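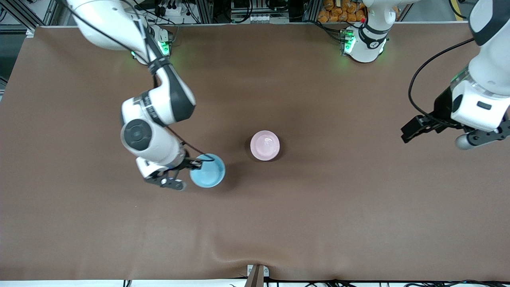 1/ Table cover, October update
Switched to the brown matte cover last month. Looks a bit like leather, reddish in daylight. The pale blue bowl and the pink cup show up much better on it than they did on the old white one.

2/ Creases
It came folded and one diagonal crease is still there. I left 20 books on it overnight - helped a little. The front edge is still wrinkled.

3/ Dishes
Both from Rätsep. The bowl is shallow, fine for nuts or cut fruit. Soup, no.

4/ Kęstutis asked about cleaning. Damp cloth, no soap so far. Will post again if it stains.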